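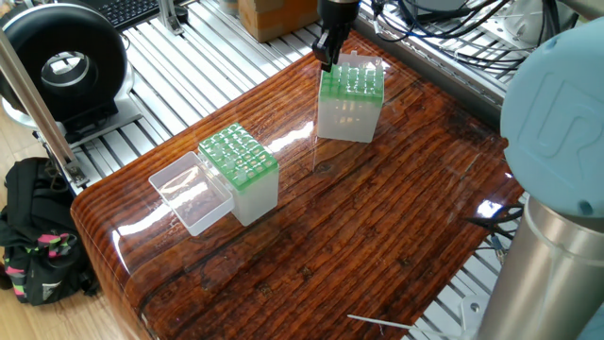 Mostidon started as a stock control program for small laboratories, and I have maintained it on my own since the second release. The first version was built around a mistake in the data model: it treated every item as a quantity of one thing. Consumables do not come like that. A rack of clear pipette tips in a green holder is a container with positions in it, and a lab wants to know about the rack first and the tips second. Our table had a single column called amount, and customers put racks in it, or tips, or boxes of racks, depending on who was typing.

Weidemann was the first customer to complain properly. Their orders were being generated in tips and their supplier sold in racks, so the purchase screen asked for 1398 of something that could only be bought by the box. Edeltraud Stöcker, who ran purchasing there, sent me a spreadsheet with the corrections she was making by hand each month. It had 18 columns. I should have asked for it a year earlier.

The fix took 4 months of evenings. I split the amount column into a unit and a count, then added a table of conversions per supplier. Conversions belong to the supplier and the item together, which I got wrong on the first attempt by hanging them off the item alone. Two suppliers can sell the same part number in different pack sizes, and one of ours did.

Migration was the slow part. The old rows carried no unit at all, and guessing from the size of the number worked for most of them and failed silently for the rest. In the end I wrote a screen that showed each doubtful row with its last few orders and made the customer choose. Weidemann finished theirs in some 2 weeks. Sidby never did, and still run the old schema on a server I am not allowed to update.

On the business side, the change cost more than it earned that year. I had been charging per item tracked, and once items were grouped into packs, the item count dropped and so did the invoices. I moved everyone to a flat fee per site in February. One customer left over it. The rest either paid less than before or did not notice.

Stunard, the reseller, asked whether the conversion code could be sold as a separate library. I looked at it for an afternoon and said no. It depends on the order history in too many places, and pulling it out would mean a second release cycle with one person to run it.

Next on the list is partial packs. At present an opened rack counts as a full one until somebody marks it finished – the purchasing people are happy with this and the bench staff are not. I have a branch with an "opened" flag and a date, and the tests pass apart from the ones for returns.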